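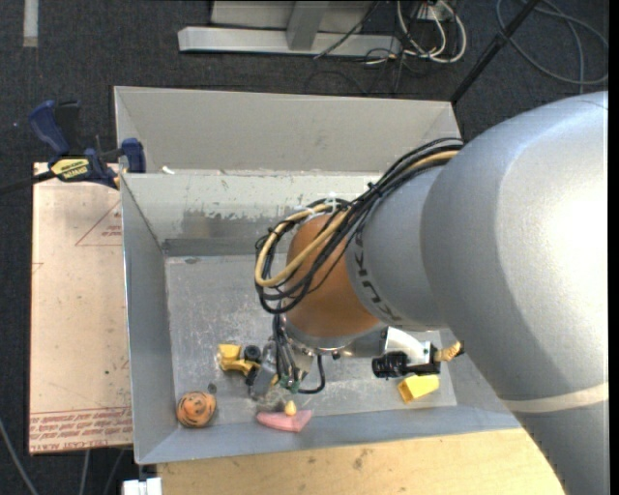
# The Flomwood Standing Desk, After One Winter

I bought the Flomwood in July, when standing up for eight hours sounded like something I might do. The box stayed in the hall until November. I mention this so you know what kind of reviewer you're dealing with.

Assembly took an evening and a half. The manual is 17 pages long and nine of them are warnings, including one against sitting on the desk while it rises, which I hadn't considered until then. The bolts are good. The hex key bends if you look at it sternly, so use your own.

Once it's up, it's a solid desk. I type hard, and at sitting height nothing moves. At full standing height my monitor nods along gently as if it agrees with everything I write. Soon-im Son, who shares the office and owns the older Matwood, says hers doesn't do this. Hers also cost more and sounds like a blender going up.

**The motor.** Quiet, smooth, a little slow. It's rated for up to 4,000 lifts, and at my current pace I'll pass that milestone well after my death.

**The memory buttons.** There are four. I have set one. It's the sitting one.

**The top.** Mine is the oak finish. It took a coffee ring in the second week and has kept it ever since. The Korletey people sell a wax that's supposed to help. I now have a waxed coffee ring.

**The cable tray.** Useless. It's a strip of mesh held up by two clips, and a laptop charger is enough to bring it down on your feet. I took it off and bought a Randton tray, and that has stayed put all winter.

Would I buy it again? Probably, at the sale price, with the Randton tray already in the cart. If you're tall and plan to stand all day, spend more and get the Matwood, and maybe some earplugs for whoever sits next to you. The coffee ring is on the left side, by the way. I keep my mug on it.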